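Wrist camera view in simulated demos: keep the distractor objects or strip them out?

Posted by Hiwot Assefa in Data Collection

I am recording teleoperated demonstrations in simulation for a pick-and-place policy. The instruction is "put the tin on the red plate." Object positions are randomized at each reset, and the seed is written to the episode header.

My first batch trained a policy that reaches for the black plate in 2 of 10 evaluation episodes. The grasp on the tin is fine. The error is in the choice of target. 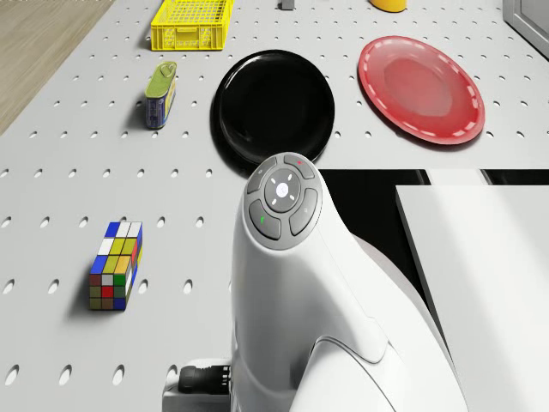

Start state, arm camera, before the first command. Tin, both plates and puzzle cube on the pegboard.

The crate is only partly inside the view at this reset, and other objects along the top border are worse. Should I drop resets like this one, or move the camera? I would also like to know if the cube should stay, given that no instruction mentions it.

Kyu-ri Yeon
Keep the cube. If every object on the table has a role in the task, the policy can ignore the language input and still score well. Your plate error looks like the same problem in another form. Check how many of your instructions name the black plate. If the answer is zero, the model has no reason to read the color word.

Record paired episodes: same seed, same start state, one demo to each plate, with only the instruction changed. We did this on the Ollbridge set and the wrong-plate errors went away after one retrain.

Do not drop resets with cropped objects. Drop a reset only when the tin or the target plate is outside every camera you log. And don't move the camera halfway through a set. If you must move it, start a new set and store the new extrinsics.

Tae-yang Kwak
more demos. 10 evals is too few to say anything anyway

Ro-un Wi
Agree with Kyu-ri on the pairs. Two additions.

Check that the plates swap sides across resets. If red is mostly on the right, the policy learns "right." Plot the start positions per object from the seeds before you record anything else.

Also log the arm pose at reset. In your view the arm covers a large part of the table and overlaps the lower edge of the black plate. A second fixed camera facing the table from the far side would help there.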